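Wirus Pick-Up Arm

Floor model, mains powered, with charging dock
Price: £600 (dock included)
Delivery: up to 15 days
Sold and set up by Brellmont

Hello, I'm Effie Urquhart, and I look after the home machines at Brellmont. People ring me most days to ask whether one of these will do their chores yet. Some of them, yes! Others, not for a good while, and I'd sooner you heard that from me before you spent £600.

What it does well

Flat, hard floors and ordinary household odds and ends. The Wirus rolls along, has a look, picks up whatever's lying about and puts it in the place you've shown it. Socks, toy bricks, slippers, a dropped tea towel — all fine. It'll lift up to 2 kg, and teaching it a new spot takes a few minutes with the tablet (my mum managed it, though she did phone me twice).

It's a good deal happier in a plain room with decent light. I've had one going in the back room at Lavville since February and it's far better there than it is in my own kitchen, where there's a rug, a dog bowl and usually a dog.

What it can't do yet

Stairs, obviously. Wet washing, because it tangles. Glasses, please don't. And it won't wash up, whatever your brother-in-law read somewhere. Sydorenko make a sink arm that has a go at pans, and we stock that too, but it's slow and I'd still want to check the pans.

Long thin things are the interesting bit. Anything with a handle can be grabbed in the wrong place, and then the heavy end swings down and the whole lot goes skidding off. The job I always try on a new machine is a sponge brush lying on the floor and a blue tub standing a little way off: pick up the one, drop it in the other.

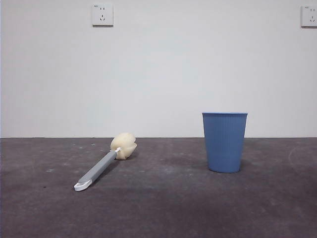
You'd do it without putting your tea down. For the arm it means getting hold of a narrow grey handle on a grey floor, tipping the brush upright and getting it over the rim without knocking the tub flying. The older software was hopeless at this. The current one is a lot better, but I wouldn't promise you it every time, and if it misses it will stop and bleep at you until you go and see.

In the box

Arm and wheeled base, dock, mains lead, spare finger pads, tablet stand. You'll need your own tablet. Spare pads are part number 282 if you're ordering more, and you will be, they wear out quickly on rough concrete.

Page last updated 14 May 2020. For a home visit or a go on the one at Lavville, ring the shop and ask for Effie.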